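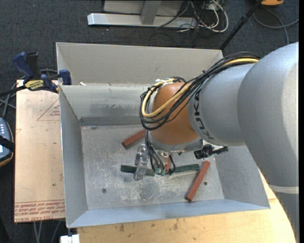 Bin-picking cell, Starnham laboratory: KUKA arm and gripper working over the sheet-metal bin with red and green bars.

Home | Datasets | Documentation | Licence | Contact

Tirorberg Bin-Picking Gripper Comparison: Data Card

Version 2, released July 1, 2021

Summary

The Tirorberg collection records attempts by an industrial robot arm to pick bar-shaped pieces out of an open metal bin. It was prepared to support the comparison of two gripper finger sets, referred to throughout as Carrier and Grorkurside, under the same arm, the same controller settings and the same bin. The collection is intended for research groups studying grasp planning and gripper selection. It is not a safety assessment of either finger set and should not be cited as one.

Contents

The release holds 2,000 pick attempts. Of these, 1,095 were made with the Carrier fingers and the remainder with the Grorkurside fingers. The difference arises from a cable fault in February, after which the Grorkurside series was resumed but not extended. Each attempt has the following:

- one still image from the fixed workspace camera, taken during the approach
- the planned grasp position and the position reached
- joint angles and gripper opening over the whole attempt
- an outcome label (see below)

Force readings are supplied for the Carrier series only.

Set-up

The arm reaches into the bin from one side and works downwards. Cables and air lines are carried on the outside of the arm and looped at the wrist. These loops restrict wrist rotation, and the planner was given a reduced range for the last joint in both series. Users who wish to reproduce the results with internally routed lines should expect a different set of reachable grasps.

The bin floor is bare metal, scuffed from use, and was not resurfaced between series. Bright scratches on the floor can be mistaken for edges by simple line detectors. The bin is held at one corner by a bar clamp. Its position was checked against the calibration record at the start of each session and after every 300 attempts.

Procedure

Pieces were tipped into the bin by hand and left as they fell. The controller then selected a target, approached, closed the fingers and lifted. No piece was rearranged while a run was in progress. A run ended when the bin was empty or when the planner found no further reachable grasp. Finger sets were changed between runs and never within one.

Outcome labels

held: the piece was lifted clear of the rim and kept until release
dropped: the piece left the floor and fell before release
missed: the fingers closed without gripping a piece
stopped: the controller halted the attempt

Labels were assigned from the gripper signal and then reviewed by eye. Where the two disagreed, the reviewed label was kept and the original is given in the column named signal_label.

Known limitations

Pieces lying close to the bin walls are under-represented among held attempts, as the tool mount limits the approach there. The wrist and its cables often hide part of the target in the still images, and piece outlines should be treated as incomplete. Lighting was not controlled. Reflections from the finger mechanism and the bin walls vary between sessions.

Results from one series should not be pooled with the other without weighting.

Licence and citation

The data may be used for research and teaching. Please cite the collection by its full title and version number. Corrections are listed in CHANGES.md, and reports of faulty labels should give the attempt number.

Contact: Data Office, Starnham | © Tirorberg Project | Back to top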